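**Notebook, May, 9:40. Flurnorach card-sorting package, second day of the trial**

Continued from the page before. Yesterday I wrote only about installation. Today is for the sorting routine itself and for the price, which Pondgate wants from us before they decide on the Zususthorpe counter.

What is offered: one arm, the gripper with its plate, the sorting program (they call it Phí), and one year of support by telephone. The organizer for the cards is not in the package. The manual says that "any regular grid" is accepted if the pitch is the same in both directions. I think this sentence is too generous. A cardboard grid bends a little when a card is pushed against the wall of a slot, and the program keeps the positions it learned in the morning. I would like to see a tolerance in the manual, in millimeters, and I did not find one in any chapter.

Teaching the slots is easier than I expected. You guide the arm to one corner slot, confirm, then to the opposite corner, confirm, and Phí calculates the rest. It took me less time than reading the chapter about it. One remark for colleagues: confirm with the button in the program window and not with the Enter key. Enter also closes the window, and then the first corner is lost. I lost it two times.
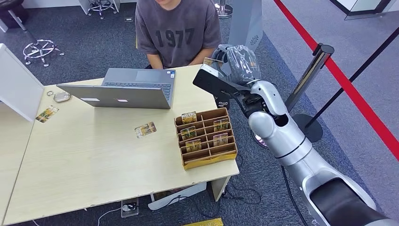
The sleeves are still my main worry. A card in a clear sleeve reflects the ceiling light, and the program then reports "no object" for a card which lies flat in good view. I changed the exposure setting from automatic to fixed, as page 14 recommends, and the reports became fewer. They did not disappear. For the Zususthorpe counter the cards will always be in sleeves, so Flurnorach must answer this question before we speak about an order.

Picking up from a flat table is the second point. The gripper must get under the edge of the card, and on a smooth top the card likes to slide away. The supplier suggests a thin mat. A mat is cheap, but it should be written in the offer, with the thickness, so that we do not have to guess.

Numbers from the offer, copied here so I do not search for them again:

- setup and training: 866
- yearly support after the first year: 229
- cycle life of the finger pads: up to 1,000 picks, then replace
- total for the package, without tax: 2,086 per quarter on the rental plan

The pads disturb me more than the rent. At a busy counter we would change them often, and the offer does not say what a pair costs. The change itself is simple (two screws, same size as on the cover), but after it the fingertip must be taught again, and this step is missing in the short guide. It is only in the long one.

11:15. Repeated the corner teaching after moving the organizer on purpose by a small amount. Phí gave no warning. It started the routine with the old positions and I stopped it by hand. I do not call this a fault, as the manual nowhere promises that it will check. But a person at the counter will touch the organizer many times in a day. I would ask for a check at the start of each run, also if it costs a few seconds.

Good things, to be fair. The stop button reacts immediately. The log is in plain text and I can read it without their tool. The arm is quieter than our old one, so it is possible to talk next to it in a normal voice.

Questions to send to Flurnorach:

1. Tolerance of the grid, and does it change for cardboard?
2. Sleeved cards: which light do they use in their own tests?
3. Price for one pair of pads.
4. Can the position check be added, and is it included in the support?

Still to do: try the slow speed profile, and the same routine with the blinds closed. I keep the fixed exposure as it is until then, please do not switch it back to automatic.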